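Colta sets aside budget for two gripper cells, simulation work comes first

For release Tuesday, 2pm

Colta has signed off the spend for two robot picking cells at its Eltent packing site. Order goes in once the planning stage is closed. Supplier is Starnetberg, picked from a shortlist over the winter.

Most of the early money goes on simulation. Layouts, reach, gripper fingers, clear-walled containers, all tried on screen before any steel is ordered. "Cheaper to get it wrong on a computer," said Beverley Brunton, operations lead at Colta. "We bought kit too early last time and paid for it twice." 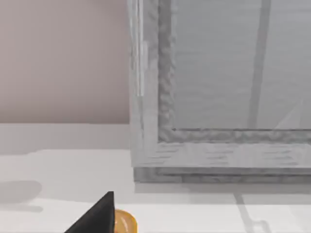
Small parts and see-through boxes are the hard bit, so they get the most hours. Planning runs for 90 days. Of the total budget, 55 per cent is for hardware, the rest covers software, guarding, training and spares. Nothing held back for extras at this stage, any overspend goes back to the board.

Tane Lockyer is running the buying side. Quotes for guarding and conveyors still open, local firms welcome to get in touch. Please quote tender number 3011 on all emails, without it they wont reach the right desk.

No jobs go as part of the project. Packing staff will be trained on the cells by Genalyn Ambrosio, with first sessions held before delivery so people arent learning on a live line. Shift patterns to be confimed.

Media contact: Declan Tapsell, Colta press desk. Calls after 9am please.

Ends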